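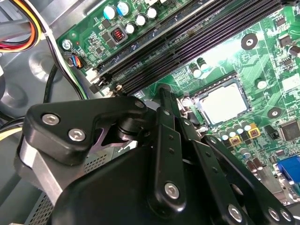

Reusing an old desktop: is the processor worth keeping?

Posted in Listetti Community Help, Hardware and Repair
2026-10-03

I have an older desktop that was used in the office of a small print shop in Muvandale. It still turns on, but it shuts itself off after 13 minutes or so of anything heavier than email. The fan gets loud first, then the screen goes black.

I was given a second board of the same model with no processor on it. My plan is to move the processor over and see if the shutdowns stop. I have never taken one out before. Two things I would like to know: do I need new thermal paste, and can the chip be stored for a few weeks while I wait for a power supply? The local store wants 90 dollars just to look at it, and I would like to avoid that.

Case is a plain mid-size one, nothing fancy. Memory is 4 sticks, all matching.

Endano_reader

Yes, you need new paste. Once the cooler comes off, the old layer is no good. Wipe both surfaces with rubbing alcohol and a coffee filter or a cloth that doesn't shed, let them dry, and put a dot the size of a pea in the middle of the metal cover. Don't spread it with your finger.

Before you do any of that, run the computer for a few minutes with something light open. The paste softens and the cooler comes off more easily. Then shut down, unplug it, and hold the power button for a few seconds. Twist the cooler gently before you lift. On some sockets the chip can come up stuck to the cooler if you pull straight.

For storage, keep it somewhere that holds it flat with the metal side up and nothing pressing on the contacts. The plastic shell a new one comes in is good, and an anti-static bag inside a small hard box works too. Handle it by the edges only. A few weeks is no problem - I had one in a drawer for 253 days and it went back in fine.

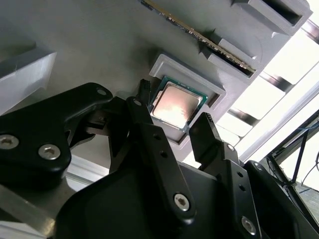 Bragança_bench

I would hold off on moving anything. Shutting down under load with a loud fan is nearly always dust or dried paste. Clean the cooler fins, repaste on the board you have, and test again. If it still shuts off, wait for the power supply and try that next. Swapping boards should be the last step.

Also check that the second board has the same revision printed on it. Same model name doesn't always mean it takes the same chips.

quietfan

had the same thing, it was dust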